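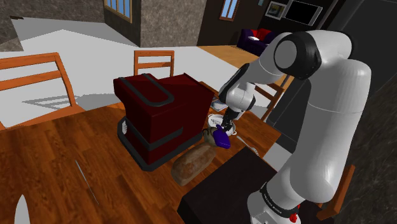
How many times do you have to show an arm a job before it can do it alone? For a single pick and place with nothing moved between goes, we got by with 40 demonstrations, and for anything where the objects wander you should expect to need 200 and a strong pot of tea.

Filed under: Teaching by demonstration > Teleoperation > Simulated arms

huvham_nights
That's the sticky at the top of this board and I'd like to complain about it. I've done 200 on a cluttered table in sim, all by remote, and my policy still approaches the bread as though it owes it money.

Ngaio Kingi
200 from one person or several?

huvham_nights
All me. Nine evenings.

Ngaio Kingi
Then you've taught it what you're like after supper. Get someone else to drive for a bit. My first set had a little hesitation before every grasp, and the arm copied it faithfully. Looked like it was saying grace.

vanik_user
Disagree with the sticky and with Ngaio. One tidy driver beats four messy ones. We had 758 demos from a whole office and threw most of them out. Half the office rotated the wrist clockwise, the other half didn't, and the policy split the difference and went nowhere.

Beverley Trevaskis
Are you starting from the same pose every time, huvham? With a pot, a loaf and other bits bunched up together, I'd vary the start and leave the clutter alone until it can manage one object. Also record some recoveries. Miss on purpose, back off, try again.

huvham_nights
I have plenty of misses. I've been deleting them out of shame.

Beverley Trevaskis
Put them back, provided you recovered. The ones that end with the loaf on the floor can stay deleted.

vanik_user
Or guide a real arm by hand and skip the joystick. You can feel when you've touched something.

Ngaio Kingi
Hard to hold hands with a simulated one.

huvham_nights
Right. Forty fresh ones tonight, varied starts, my sister driving half. She has never hesitated before anything.

Recent in this section
Sevex controller: drift on the wrist axis
Wanyama export drops the gripper channel
Replaying a demo at half speed, is it cheating?
Spacemouse or headset for small objects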